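What people write on their shopping lists (and what they leave off)
Project report by Prapai Sangkhawat, second year, Language in Everyday Life 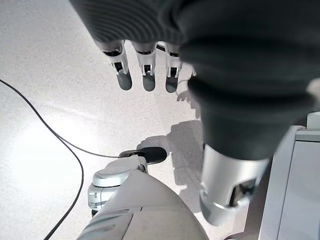 I've been picking up other people's shopping lists for years. My mum hates it. You find them in the bottom of trolleys, under the little shelf where you pack your bags, stuck to the wet pavement outside, and I've always stuffed them in my coat pocket and read them on the bus home. So when we were told to choose a kind of everyday writing for our project, something short that most people do without thinking of it as writing, I didn't need long to decide.

The question I handed in with my proposal was "How do people organise written shopping lists, and who do they write them for?" My tutor, Duangjai Yensuk, wrote next to it "two questions, pick one", and I'm afraid I never quite did. I'll try to deal with them separately below.

Getting hold of the lists

My plan was to collect 300 lists. I ended up with 152 I could use, and I want to explain where the rest went, as I think it's a fair chunk of what I learned.

Most came from Femel, the big supermarket on the Plividard road. I asked at the customer desk whether I could leave a shoebox by the tills with a notice on it, and the manager was lovely and said yes straight away, as long as I emptied it myself. The notice said what the project was, that I'd be keeping the lists but not any names or phone numbers on them, and that if you changed your mind you could fish yours back out. The second box went in Kongkaew, the grocer's near my house, where it did much less well. I think you pop into Kongkaew for one thing you've run out of, and you don't write that down. The owner took pity on me and started saving the ones left on her counter.

What I got in the Femel box was lists, obviously, but also receipts (so many receipts), parking tickets, a knitting pattern, chewing gum in its wrapper and a drawing of a horse. I threw out anything that wasn't a list, anything I couldn't read at all, and anything that was clearly a joke for my benefit. Somebody put in a list that just said "gold, frankincense, crisps" and I was very tempted.

The other big gap is phones. Loads of people keep their list on their phone now and no shoebox is going to catch those. I talked to my course group about whether that ruins the whole thing and we decided it doesn't, but it does mean my title should really say "paper shopping lists". Everything from here on is about paper.

What they're written on

I hadn't planned a section on this, but once they were all spread out on my bedroom floor it was the first thing I noticed. Hardly anybody uses a sheet of paper that was bought to be written on. It's backs of envelopes, mostly, the long thin kind with a window. Then there are torn-off bits of cereal box, the blank edge of a newspaper, sticky notes, school letters (one about nits), and the backs of older shopping lists, which I loved. In one case the old list on the back was nearly the same as the new one on the front, in the same order, with "candles" swapped for "washing up liq".

The shape of the paper changes the list. On a long envelope people write one long column. On a square sticky note they start off in a column, run out of room and go up the side, so the last few items are sideways. When I'm reading these I always feel I can tell which items got remembered late, and they're often the ones that sound most urgent. Loo roll is sideways a lot.

How they're organised

I sorted the lists into piles, and then re-sorted them, and then Duangjai came and looked over my shoulder in the workshop and I sorted them again. This is where I landed.

The biggest pile was lists with no order I could find at all. Milk, bin bags, something for Thursday's tea (not their words, they'd put "something nice??"), carrots, milk again. I think these get written over a few days on the kitchen side by whoever notices something has run out. You can see the pen change halfway down, and sometimes the handwriting too.

The next pile was what I've called walking lists. These go in the order of the shop. You can only spot them if you know the shop, so it's lucky I had a Saturday job's worth of knowledge about Femel: fruit and veg as you come in, then bread, then round the back for the fridges, then tins, and cleaning stuff near the tills. Some people had clearly gone round the whole place in their heads. One of them had even left a gap where the tins would be, as if they were going to think about it when they got there.

Then there were meal lists, where the ingredients come in clumps and each clump is a dinner. Mince, onions, tin toms, spag. It's like reading somebody's week! I found these the friendliest and I'd have happily gone round for tea.

The smallest pile was lists split up by who the things were for. "Dad: prunes, paper, the soft rolls." I think these were people shopping for a second household, and I'd love to have asked them, but a list in a shoebox can't answer back. That's the weak point of doing it my way.

Who they're written for

I'd assumed at the start that a shopping list is a note to yourself. A lot of them are, and you can tell from how little they say. "Bits for lunch" is no use to anyone except the person who wrote it. Neither is "the blue one". I also had "that stuff", underlined.

But plenty were written to be handed over to somebody, and they read completely differently. They have sizes and colours in them. They have instructions: "ripe but not TOO ripe", "the one with the red lid, NOT the one you got last time". Some have a sort of flow chart for what to do if the shop is out. "Basil, if no basil then parsley, if no parsley ring me." I counted please and thank you in these (I do realise this is a very student thing to do) and there were fewer than I'd hoped, but there were kisses at the bottom of several, and one had "love you, don't forget the cat food" where I honestly couldn't say which half was the point of the message.

Spelling is looser in the notes to self. People shorten things in ways I couldn't always crack. "Tom" could be tomatoes or ketchup or a person. "W.U.L." took me two days.

Talking to people

My tutor suggested I back up the box with some conversations, so I sat in the Vindico café with a sign and a plate of biscuits and asked people if they'd write me the list for their next shop and then talk me through it. I was terrified beforehand. It was fine! People love talking about this. A retired man told me he writes the list out carefully and then leaves it at home, and he reckons the writing is what does the remembering. A woman with a baby on her knee said she only writes down what she'd be cross to forget and never puts bread or milk, which made me go back and look at my piles again. She's right, there are lots of lists with no bread or milk on them, and I'd been reading that as people not needing any.

I should say that a list somebody writes in a café for a student with biscuits is probably tidier than the one on their fridge. The café lists were all in neat columns and had a suspicious amount of broccoli. I've kept them out of the 152.

What I'd change

I'd start earlier. I put the boxes out in April and people shop differently near Easter, so there's more chocolate in my data than is normal (I hope). I'd use a box with a smaller slot, to keep the receipts out. I'd also write down where each list came from on the day I collected it. I didn't do this for the first couple of weeks, so I can't compare the two shops properly, and Duangjai has rightly had words with me about it.

My abstract was supposed to be 200 words and is on the cover sheet. The lists themselves are in the blue folder, in plastic pockets, with the names and numbers blacked out. The nits letter is near the back if you want to see it. Femel have said I can leave their box where it is over the summer, so I'm still emptying it on my way home.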